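Activity Table Safety Check, with comments
Meninero Playroom, table by the potted plant
Checked by Sepehr Taheri, 9 May 2019

I'm so glad to be doing this one again, and thank you to everyone who left notes in the Safavi binder (I do read them, even the long ones!).

1. Tabletop surface: OK
Light wood, and I ran my palm over the whole top, corners too, looking for splinters. Nothing caught. Please keep wiping along the grain.

2. Rainbow stacking pieces: OK

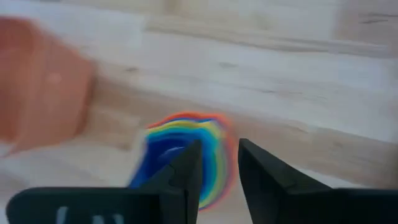 I tried every piece in the small parts tester and none of them fit inside, so they can stay out for the younger group. The paint on the outer edges has held up nicely, though I'd still like someone to look it over again in 4 weeks.

3. Orange-red container: OK, see comment
The rim and the rounded corners were smooth to the touch. My only request is that whatever grainy filling goes in gets changed on schedule, and that the date goes on the Nurent supply sheet. The last entry was 21 days old, which is fine, but 24 is our limit and it does creep up on you.

4. Scoop: OK
No cracks in the handle. Wash with warm soapy water.
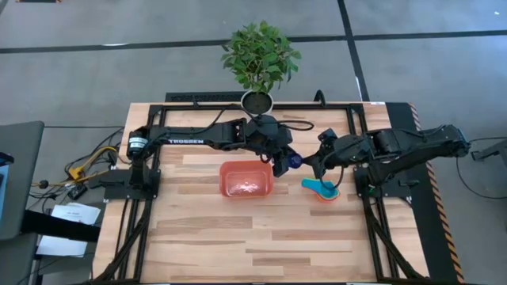
5. Funnel: OK, with a reminder
I do love the yellow-orange funnel, and the children do too. Check the stem for anything packed inside before it goes back on the shelf, and run a finger around the rim and the little tab at the side.

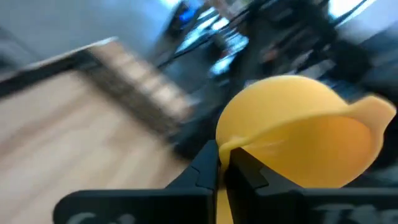

2 min read

6. Floor and walkways: needs attention
Spilled filling travels farther than you'd think, so please sweep under the table as well as beside it, and push the chairs in when you're done.

Follow-up: sweep log to be started, Sepehr to print it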